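Gudeta Pantry Jars: data card
Revised September 2018

What it is

A set of 1,032 photographs of dry food stored in see-through plastic containers with lids, plus a table giving the type of food and a fill level for each container. Sumeya Tsegaye took the pictures in Braltstead. Mebrat Woldegiorgis did the labels and wrote this card.

What we doubt

The fill levels are guesses made by eye, and I would not build much on them. Two of us labeled the same 70 pictures in April and disagreed more often than I like, mostly on containers with only a little in the bottom. The plastic doesn't help. Amber walls turn everything yellow or orange, so a color label taken through one tells you about the wall as much as the food.

Glossy tabletops add reflections that can pass for contents. A row like the one below, with amber containers on the left and paler ones on the right, is a fair test of any claim that a method "reads" what is inside.

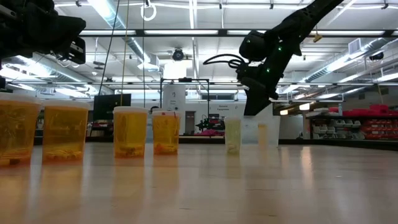 Food names

"Pasta" in the table means rod-shaped or stick-like and pasta as far as we could tell. If you need certainty, drop those rows. "Pieces" means we gave up.

Files

jars.csv: one line per container, left to right
notes.txt: disagreements, unedited
skeva_old.csv: first round of labels, kept for comparison, please don't train on it

Not suitable for

Estimating weight, judging freshness, or telling anyone how much food is left in a kitchen.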